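Style | Reviews | Outerwear | Accessories | Sale Watch | Newsletter

Filed under: Coats & Jackets, Worn and Rated

The Trilden Long Coat, After a Winter of Doing Everything in It

Every fall a coat comes along that all the lookbooks agree on, and last September it was the Trilden. You will have seen it. The campaign had a man in his seventies standing on a ferry with his collar up, looking as if he had just forgiven someone. I am not in my seventies and nobody has wronged me lately, but I looked at that collar for the better part of a week and then I paid for it myself.

Trilden is the grown-up line from Futa, the label that used to make those boxy canvas work jackets your cousin wore to weddings. The long coat comes in charcoal, camel and a green they call Hinum, after the lake, or possibly the other way round. Mine is charcoal. The price is $788, a number I have now said aloud to three people, each time a little faster.

Let me start with what they got right. The shoulder is lovely. It sits where a shoulder sits, with just enough structure to suggest I have been to a gym at some point in this century. The wool is dense and a bit dry to the touch, and it hangs straight down even with a phone, keys and a paperback in the pockets. I wore it over a suit, over a hoodie and once over pajamas to move the car, and it made all three look like a decision.
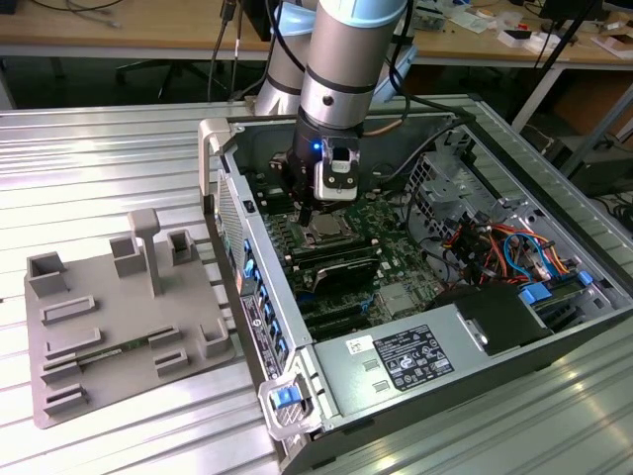
Robot arm above an open desktop tower.

Then there is the lining. Futa has gone with a printed satin, a sort of scattered fern pattern, and it slides on beautifully over anything with sleeves. By the middle of December the seam under the left arm had started to pull. By New Year I could get a finger through it. I wrote to customer service and got a reply in two days, polite and quite short, offering a free repair if I mailed the coat in for three weeks. In January. I bought a needle.

Buttons: there are four down the front, horn-look, sewn on with a proper shank. One came loose in the first month and the spare is where it should be, in a tiny envelope pinned inside the pocket. I respect a brand that knows itself.

Sizing is the part most people write to me about. The chart says to take your usual size. Do that if you plan to wear it over a shirt. If you own one decent sweater and mean to use it, go up. I am a 40 regular in nearly everything and I should have bought the 42, which I say with my arms at a slight angle from my body.

The collar, the whole reason for the purchase, stands up by itself for as long as it takes to leave the house. After that it lies down again. There is a small tab and a hidden button that fix this, and with the tab fastened it keeps the wind off your neck very nicely – though you will look less like a man on a ferry and more like a man who has been in a minor accident. 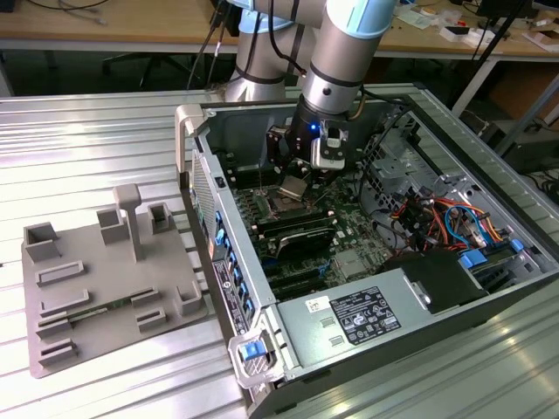

How it compares

The obvious rival is the Odera topcoat, which costs $300 less and is shorter by a hand. I borrowed one for a few days. It is lighter and has better inside pockets, including one deep enough for a passport, and the lining is plain and stitched like somebody meant it. It also has the shoulders of a bathrobe. On a tall person this might read as relaxed. On me it read as a hotel fire.

If you take the train and sit down a lot, the Odera is the more sensible coat. The Trilden has a long center vent, but it still bunches under you, and I have twice sat on my own hem and been unable to stand up with any grace. For walking, and for being seen walking, the Trilden wins easily.

Warmth is close. Neither is a parka and neither pretends to be. I was fine down to 16 degrees with a scarf and gloves, and less fine waiting for a bus, when no coat has ever helped.

A word on care. It is dry clean only, and it shows lint the way a good boy's school blazer does. Brush it downward when you take it off. I keep the brush by the door now, and I have become someone who owns a brush.

Would I buy it again? In the 42, in the sale, with the lining looked over by a tailor before I ever put it on – yes. At full price I would stand in front of the mirror a while longer. Four stars for the outside, two for the inside, and you can do your own averaging.

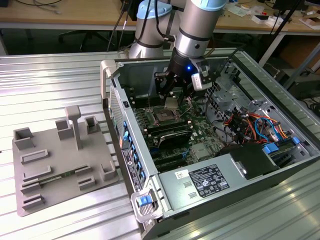
Kimutai Mugo: I have the green one and my lining went in the same place, left arm, five weeks in. I did mail it off and it came back with a neat patch in a different fern. Still the best coat I own. Do go up a size, he's right about that, I can't reach the top shelf in mine.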